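Zedmont Allergy-Friendly Dining Notes

A README for the restaurant notes dataset, last updated 11th October 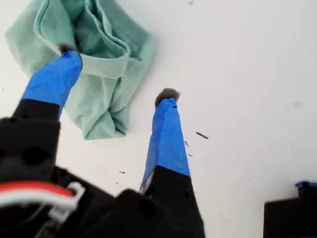

Which places are covered in these notes?
Sit-down restaurants, bakeries and food stands in and near the Zedmont resort area, plus the stretch of Colgate Street that most visitors walk through on the way back to the hotels. Chain coffee shops are left out unless they bake on site.

What's in it

There are 340 entries in the main file, one per dish, covering meals I ate dairy free and egg free. I love this project and I keep adding to it whenever I travel! Each row is something I ordered and ate myself -- no dishes copied off a menu, no secondhand reports.

The files

dishes.csv is the main table
places.csv has one row per restaurant, with address and opening season
notes.txt holds the longer write-ups, keyed by place_id

Columns in dishes.csv

dish_id: a plain number, never reused
place_id: matches places.csv
dish_name: as printed on the menu, typos and all
meal: breakfast, lunch, dinner or snack
dairy_free: yes, on request, or unclear
egg_free: same values
changed: what the kitchen left out or swapped
price: in dollars, before tax and tip
rating: 1 to 9, where 9 means I'd plan a day around it
comment: free text, up to 200 characters

The rating scale is odd, I know. It started on paper with a nine-box grid and by the time I typed everything up I was too attached to it to switch. Please don't rescale it in pull requests.

"Unclear" means the server couldn't tell me for sure and I went ahead based on the ingredient list. If you have a serious allergy, treat those rows as a no. Kitchens change suppliers, so ask again every time, even at places with glowing notes.

Some favorites to get you started

Starnov Grill has the best dairy-free mashed potatoes I've ever had, made with olive oil and a ridiculous amount of roasted garlic. Ask for them even if they're not listed with your main (they come with the short rib, but the kitchen will put them next to anything). The coconut sorbet is great too, though it can sell out early in the evening.

Orbán is a little Hungarian bakery and lunch counter, and wow, the mushroom goulash! The dumplings have egg in them, so I get it over rice. They introduced a plum cake in May with no egg or butter, and it's dense and sticky and not too sweet. Go before noon.

Known gaps

Breakfast is thin. Only 2 places have a full set of breakfast rows, and one of those has changed its menu since.
Kids' menus are missing completely.
Prices for the Colgate Street stands are rounded to the nearest half dollar.
Accented letters get mangled in older spreadsheet programs. Open the files as UTF-8 or Orbán will come out as nonsense.

Contributing

Corrections are very welcome, especially closed restaurants and changed recipes. Open an issue with the place_id, the dish_id if there is one, and the month you visited. New dishes go in a separate file, visitors.csv, with the same columns -- that way the ratings in the main file all come from one set of taste buds.

License

CC BY 4.0. Use it for a trip planner, a class project, a map, whatever you like. I'd love to see a map.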